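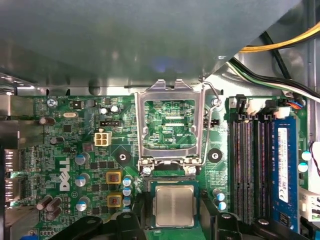 Submitted by the Prasdale bench automation group, Rolville workshop
June 5, 2020

Progress report 2: shop-floor repair tasks

Scope. The grant covers three chores at the Rolville refurbishing bench: memory replacement, processor replacement and cable routing. This report deals with the second. Memory replacement was covered in report 1 and has not changed.

Work to date. Processor trials use a Dell desktop board left in its chassis. We considered removing the board to a flat fixture and decided against it, as bench staff do not work that way and the result would say little about the job. The metal of the case overhangs the work area and limits the approach angle of the arm. The cables near the memory slots have been left as they are.

The task is divided into release of the lever, opening of the retention frame, pickup of the chip by its edges, alignment, and closing. The first two steps are still done by hand. With the frame open and the chip between the fingers, the Tasow controller takes over. Alignment remains the weak point. The fingers hide part of the chip from the wrist camera on final approach, and a small rotation error at pickup is carried through to the socket.

Assessment. The arm is not ready for unattended processor work. A trained person is faster and can feel a badly seated chip before closing the lever. Memory replacement is closer to regular use. Cable routing has not been started, and we do not expect it to be practical on the present gripper.

Changes to plan. The Hodoroagă fingertip set replaces the flat pads for the next series. The force limit on the closing step will be lowered until the new tips are calibrated. The target of 1000 logged attempts stands, but the end date moves to August. No additional funds are requested.

Outstanding items: spare sockets, revised lighting under the case overhang, written stop procedure for bench staff.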